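Home | Issues | Authors | Submit | Search

4.2 What the demonstrations cover

Teleoperated demonstrations are often reported by the count alone. Ours came to 600 episodes, of which 294 were kept after filtering, and we doubt that either figure says much. Operators learn the bin as well as the task. They come to favor certain approaches, and a policy trained on their work may copy the habit and miss the skill.

The layout in Figure 2 shows why we worry. The left half of the floor is nearly clear, while four smaller objects sit in a loose column on the right, one of them a shiny ball next to the side of the floor. The hairbrush lies across the center and meets the yellow piece at its end cap. 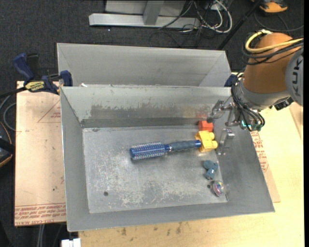 Figure 2. Front bin with five objects; the gripper holds none of them.

4.3 Limits of remote control

The Jisbridge protocol treats each operator's choice of first object as expert knowledge. We are not convinced. A brush in open space is simply easier to reach by remote control – that preference tells us little about what a robot should do. Hand guidance may have the same problem, and we did not test it.

Related items
Ekthorpe: Grasp Order in Shared Bins
Jillgate Notes on Operator Habit
Benavides Workshop, April: Short Papers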